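Someck Home Help > Laundry & Clothes Care

How do I fold tops on a bed without the sheet coming along?

Asked 6/19/26 by abella_k
Viewed 700 times

Okay so this is probably a silly one but it's driving me nuts. I do all my folding on the bed. Jeans, no problem at all, I fold them in half, fold them up and they just sit there looking smug. But anything soft and thin, forget it. I grab the edge to fold it over and I get a handful of sheet too, and then the sheet wrinkles, and then the top looks wrinkled on top of the wrinkles, and I can't tell which creases belong to what!

This is how far I get before I give up:

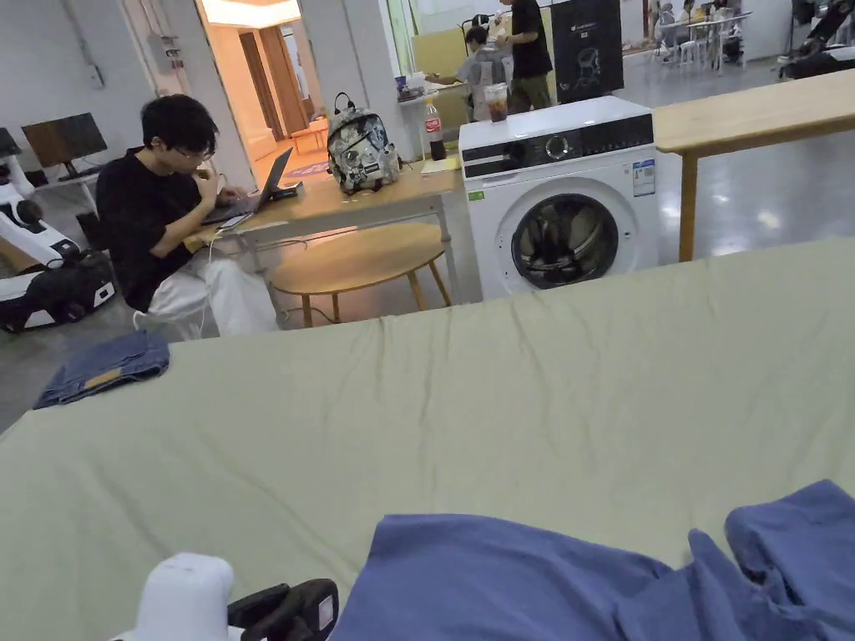

Jeans folded on the left, the blue one still in a heap on the right.

I've tried pulling the sheet tight first. It lasts for one shirt, maybe. I've also tried laying a towel down, and then the towel slides around, so now I have two layers moving instead of one.

The rest of the setup, in case anyone has a better idea for where to do this. The washer is just on the other side of the desk, so I really can't complain about carrying things. There's a wood table next to it as well, and I guess I could fold there, but it tends to fill up, and the bed is so much bigger. The desk is out, that's laptop and backpack territory and it's staying that way.

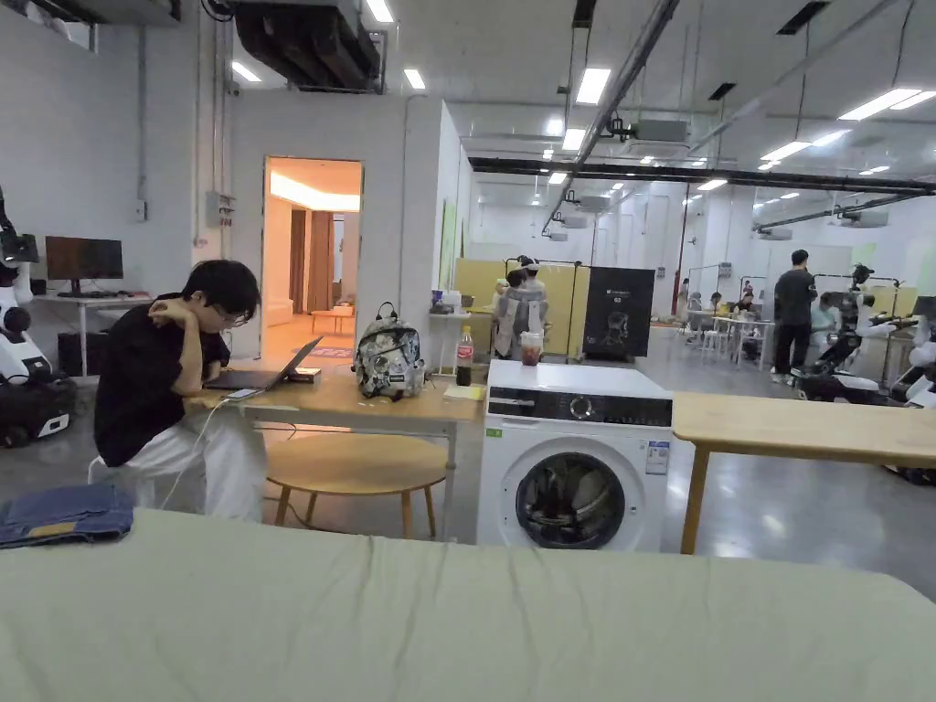

Washer with the desk on one side and the wood table on the other.

It's one big open space with a concrete floor, so I can't just close a door on a pile of clothes and pretend it's not there. Whatever I don't fold, everybody gets to look at. My mother was here in September and moved a heap of T-shirts three times in one afternoon without saying a word, and I felt every one of those moves.
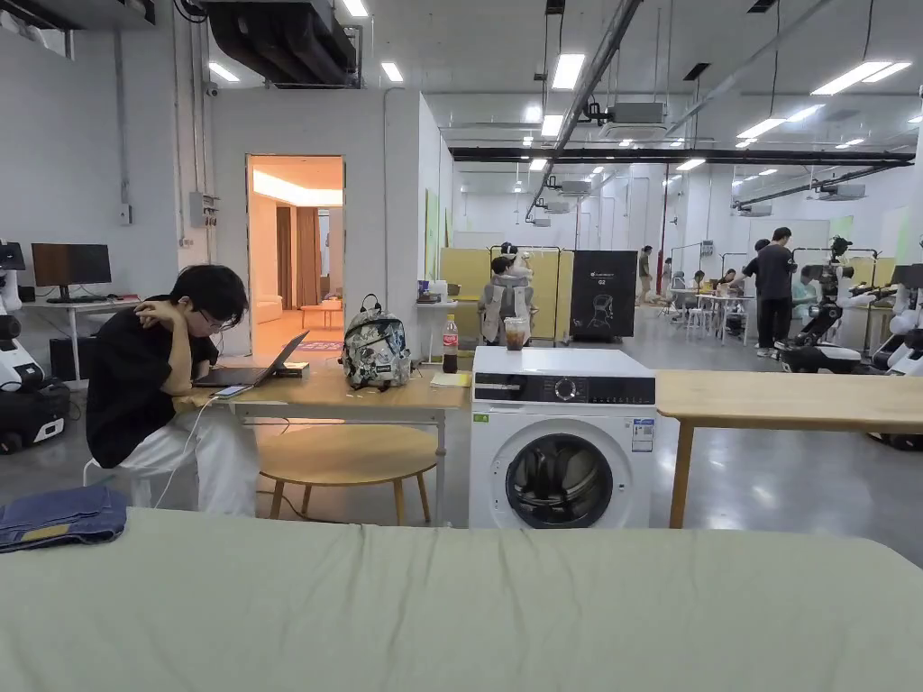 I don't want to buy one of those plastic flip boards if I can help it. I had one years ago and it lived behind a door until I gave it away. I'm looking for a technique, or somebody telling me the bed is a bad place to fold and I need to get over it. Also, if it makes a difference, I hate ironing and I'm not going to start.

3 answers

Jericho Aquino
Top answer, marked helpful by the asker

Hi! I folded for a living for a couple of years (Kandell Linen, a wash-and-fold place, we did a mountain of it), and I think your problem is the pinch. You're going in from above with your fingertips and closing them on whatever's there. On a hard table that works because there's nothing underneath to grab. On a bed the sheet comes right up with it.

Try sliding instead. Lay the top face down and smooth it out from the middle with your palms. Then put one hand flat, palm up, and slide it in under the edge between the top and the sheet. Lift, and only then close your thumb down on it. You'll feel whether you've got one fabric or two. Fold the side in to the middle, sleeve back down along the fold, same on the other side, then bottom up to the collar.

A few more things. Fold toward yourself, it's easier to see what's going on. Don't lean on the mattress with your other hand, that dip pulls everything in toward it. And start with the top shaken out, by the shoulders, two good snaps. If you drop it in a heap and try to spread it from there you're fighting it the whole time.

I'd still use the wood table for the thin stuff, though. Jeans and towels on the bed, tops on the table.

distov_dad

Get an ironing board. I know you said no ironing, but you don't have to iron on it. Mine hasn't seen an iron in ages. Good height for your back too. Also I'd move that drink off the top of the washer before you run a spin cycle, ask me how I know.

marnie_in_the_attic

What sheets do you have? I switched from a 400 thread count set to a cheap jersey one and everything clings to it like crazy, so maybe it's partly that. I roll my T-shirts now and I don't fold at all. Some people say it ruins them. I haven't noticed.

Comments on the top answer

abella_k: Oh, the pinch. Yes. I went and looked at what I do, and it's exactly that, I've got the blue one and the sheet together in one grab:
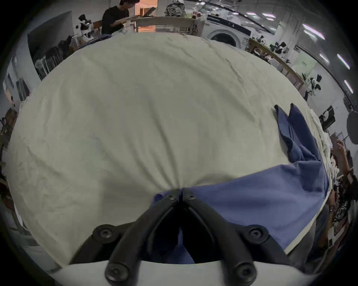 So I'm going to practice the palm thing this week and try to break the habit. Two questions though. Does it matter if I start from the hem or the side? And what do you do with a hood, if there is one? Mine always end up as a lump in the middle of the stack.

Jericho Aquino: Sides first, hem last. For hoods, lay it flat over the back before you do anything else, then fold as usual so it ends up on the inside. Still a bit lumpy, so put hoodies at the bottom of the stack.

abella_k: Great, thank you! And the drink has been noted, distov_dad.

distov_dad: It was grape soda and a white comforter. That's all I'll say.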